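Home | Reviews | Shop Floor | Tools | Archive

Filed under: Automation, Small Shops

April 2025
By Dzintra Mets

Review: Gullix Bench Planner, four months in

Short version, keep it if you have one arm and a bench. Skip it if you have a whole line. Long version follows, written on two lunch breaks so forgive me.

We do small assembly at Trinach. Sensor housings, mostly, and some odd jobs for Pestine when they're behind. Last year the owners decided the kitting step was going to a robot. Kitting is the boring part, picking the little bits out and setting them in order so the person at the next station can build. Raimonds Ramanauskas did that job for years and had opinions. More on him below.

Gullix is the software we used to plan the cell before anything got bolted down. You build your room, drop in the table, the arm, shelving, parts, then run the pick and see what hits what. License is per seat. We bought 2.

Setup. Not bad. Room took me an afternoon, and most of that was fighting with the door. Walls snap, doors don't always. Shelving is easy, bins and boxes drag right on. Lighting you get for free, shadows too, which I thought was a gimmick until I noticed a shadow landing right where an operator would be reading a part label. Moved the bench in the plan after that. Cost nothing.

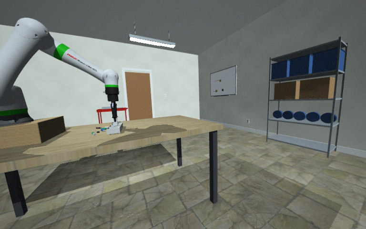 Bench cell in the planner, CRX-10iA over the worktable, gripper down at the small gray block.

Part library is thin. 403 items, sounds like a lot, then you search for your own stuff and it's not there. Plain blocks and cylinders stood in for half our kit. Fine for checking reach. Useless for checking grip, and I wish the sales page said so. A block behaves. A spring clip does not.

Reach checking is the best thing in it. Slide the table, rerun, done. We tried 17 layouts and I could show every one to the crew on the break room TV. That mattered more then I expected. People argued about where they'd stand, which side the totes come in from, who has to walk around the shelf. On the old conveyor project we got a paper drawing and a date. This time Raimonds got the bench moved so he isn't twisting to hand off trays, and he got it moved before the floor was drilled.

What changed for people, now that the real one is running. Nobody lost a job here, I'll say that plainly. Hours moved though. Raimonds went from picking parts to looking after the cell, loading trays, clearing faults, editing the pick order when a job changes. He likes the editing. Does not like the faults, says the old job let him think about other things all day and this one keeps tapping him on the shoulder. His wrists are better. Pay went up a little, after some asking.

The two builders downstream have it harder. Kits come at a steady pace now and they used to set that pace between them. We added a pause button at their station in August of the pilot. Should of been there from the start. Planner has no way to model a person who needs a minute, by the way. There's a walking figure you can place, it never gets tired.

Gripes, quick:
- Saves are slow. Almost 90 seconds on our biggest file.
- Undo forgets things after you rename a part.
- Help pages read like they were written for somebody else's version.
- Sharing a file means exporting a video or buying another seat. Annoying when the whole point is showing the crew.

Support was good, I'll give them that. Jankauskaitė on their help desk stayed on the phone while I fixed a flipped gripper axis, and called back the next day to check.

Compared to planning with tape on the floor? Better. We still did the tape too, full size, with a cart parked where the arm goes. Do both. The tape told us the aisle felt tight with a tray in your hands, the planner said clearance was fine.

Rating: 4 out of 5. Would be higher with a real import for our own parts. If you get it, put the person whose job is changing at the keyboard in week one. I waited until week three and redid most of my layout.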